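3.2 Objects and surfaces in the sweeping and clearing task

The tidying part of the study was built on a kitchen play set, because the pieces are small, cheap to replace and familiar to most people. We wanted a task which a person can explain in one sentence: sweep the food into the dustpan and then put it in the bin. Behind this sentence there are many small decisions, and in this section we describe the ones that affected our results. The general protocol was given in Section 3.1 and is not repeated.

The play food was chosen by Binta Nwankwo from the stock of the Jarnurthorpe toy library. She first collected 98 pieces and then removed all pieces that were magnetic, broken or too soft to keep their shape. The remaining 19 pieces were sorted by how they behave when a brush pushes them. We call a piece a roller if it continues to move after the brush has stopped, a slider if it stops together with the brush, and a tumbler if it turns over in an irregular way. The sorting was done by hand on the same type of table, and two of the authors (L.A. and S.S.) did it separately. They disagreed on the potato, which rolls on one side and slides on the other. We kept it as a tumbler.

The corn cob is a clear roller, but only in one direction. When it lies across the lip of the dustpan it enters easily, and when it lies along the lip it often escapes to the side. The ginger has a knobby form and catches on the bristles. For this reason it is a slow piece, but a reliable one: once it is inside the pan it stays there. Figure 3 shows the arrangement of the table with the corn and the ginger in the pan and the potato still outside. 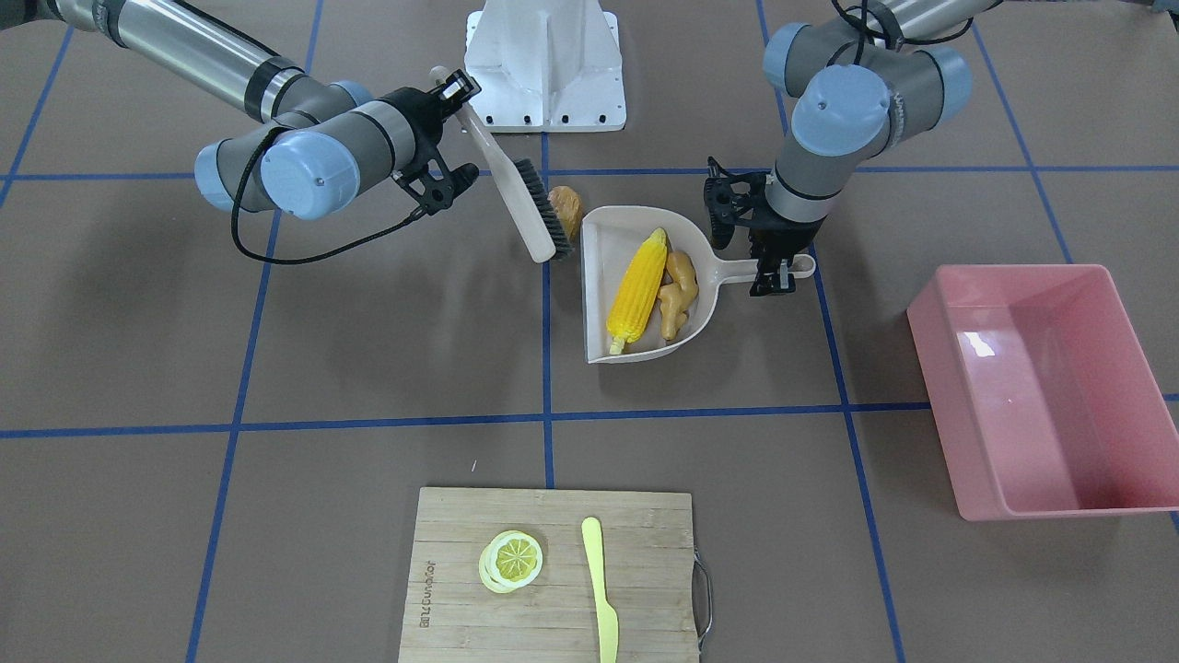
Figure 3. Table arrangement for the sweeping task, with hand brush, dustpan, pink bin and cutting board.

The hand brush and the dustpan were bought separately. In the pilot we used a matching set from Dutent, but the bristles of that brush were too stiff and they threw the lighter pieces over the edge of the table. The final brush has a wooden handle and softer bristles. We did not trim the bristles at any time, although after the first month they had a small bend to one side. Akinola checked the bend every week against a card and found that it did not grow further after November.

The dustpan has a flat scoop. This point needs a comment, because most household dustpans have a thin rubber edge which closes the gap to the floor. Our pan has no rubber edge, and we left it so. In the words of one participant, the last piece is always the one that wants to go under. We did not see any piece go fully under the lip, but in the written notes the participants complain about the gap more than about any other thing.

The blue tape on the tabletop forms a grid. It was placed before the pilot and replaced one time, after the lines began to lift at the corners. The tape has a small thickness, and we were worried that it could act as a barrier for the sliders. We therefore repeated 200 sweeps on a table without tape. The difference in the number of strokes was small and did not follow the direction of the lines, so we report both tables together in Section 4.

The cutting board has a double purpose in the design. It holds the pieces that must not be swept, which are the lemon slices and the knife, and it also takes space, so that the free area of the table has an uneven shape. The board is bamboo and carries the word "Joybuy" along one side. We used this text to fix the orientation in the instructions, and every trial begins with the text on the left. Participants understood this instruction faster than the earlier version, in which we spoke of the long side and the short side.

3.3 White and pale utensils

Some of the table items are white or nearly white, and they were harder to work with than we expected. The question came up first in the coding of the results. Abimbola Iyamu and Ekene Chukwu each coded 1449 short clips for the moment when an item is touched for the first time. Their agreement was good for the colored food and clearly lower for the pale utensils — the knife, the spatula and other long plastic pieces. On a gray surface the outline of such a piece is given mainly by the thin shadow on one side, and a coder who sees only the middle part of the piece cannot easily say which end is the handle.

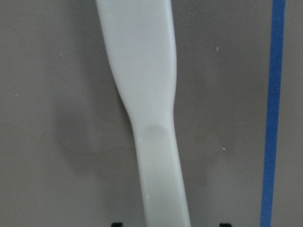 Figure 4. Close view of a white plastic utensil on the gray surface.

We considered three ways to reduce this problem. The first was to paint the utensils, but paint changes the friction and we would lose the comparison with the pilot. The second was to put a colored sticker on the handle. This was tried for one week, and the stickers came off under the cleaning cloth. The third way, which we adopted, was to change the coding rule. A pale utensil is now coded as touched only when it moves, and the direction of the handle is coded only when at least one end can be seen. In all other cases the coder writes "unknown". With this rule the agreement between the two coders reached the level of the colored pieces, but we lose some trials, and the reader should keep this in mind with Table 5.

Small marks and stains are a related matter. The surfaces were wiped at the end of each day and not between participants. Faint stains remained in some places, and we do not believe they had an effect on the tidying itself. They did confuse one of the automatic counting scripts, which was written by our partners at Brustine and which took darker spots for crumbs. The script was not used for any number in this paper.

3.4 Order of clearing

We gave no instruction about the order in which the pieces should be cleared. The participants were told only that the bin must be empty at the start and that the board should stay in its place. Most of them swept the larger pieces first and returned for the small ones. A smaller group worked from one side of the table to the other and ignored the size. We name these two habits "by size" and "by area". Sombatkul proposed a third habit, in which the person first moves all pieces near to the pan and only then begins to sweep them in, but there were too few cases to treat it as a separate group, and we counted them under "by area".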